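Desk beside the bed: clearing, cabling and wiping down

A small bedroom desk collects three kinds of clutter: cables, small packaging and display items. Treat them separately, in that order, because the cables determine where everything else can stand.

Switch off and unplug the power strip before moving it. Lay it at the rear of the desk or fix it to the underside with brackets rated for its weight. Coil excess cable in loose loops and fasten with hook-and-loop ties; plastic zip ties pulled tight will mark the insulation. Label both ends of each lead. White cables on a white strip are hard to tell apart once bundled.

Chargers that are not in daily use come out of the wall and go in a drawer. Power adapters left lying on the desk top should be matched to a device or taken to e-waste — most councils accept them at the transfer station.

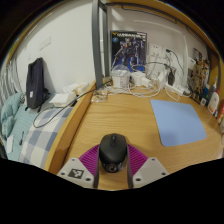 Black mouse and light blue mouse pad at an oak desk, cables still to be bundled along the back wall.

Lift the mouse, pad and keyboard off before wiping. Use a microfibre cloth dampened with water and a drop of dish detergent, and follow the grain. Dry at once with a second cloth. Do not spray liquid directly on the timber or anywhere near the power strip.

For the mouse, disconnect it or switch it off. Clear the scroll wheel with a dry cotton bud and wipe the shell with 70 per cent isopropyl alcohol on a cloth, keeping it off the sensor window. Cloth-topped pads can be hand washed in cool water and dried flat, out of direct sun. Hard pads need only a wipe.

Boxed model kits can stand upright against the wall at the back, provided no cable is pinched behind them. Dust figurines with a soft make-up brush. Pump bottles belong on a tray, well away from the sockets. Used cups and empty plastic bags go out the same day.

Bags kept on the bed should move to a hook or the floor before the bedding is changed. Repeat the dusting weekly and check the cable ties each October.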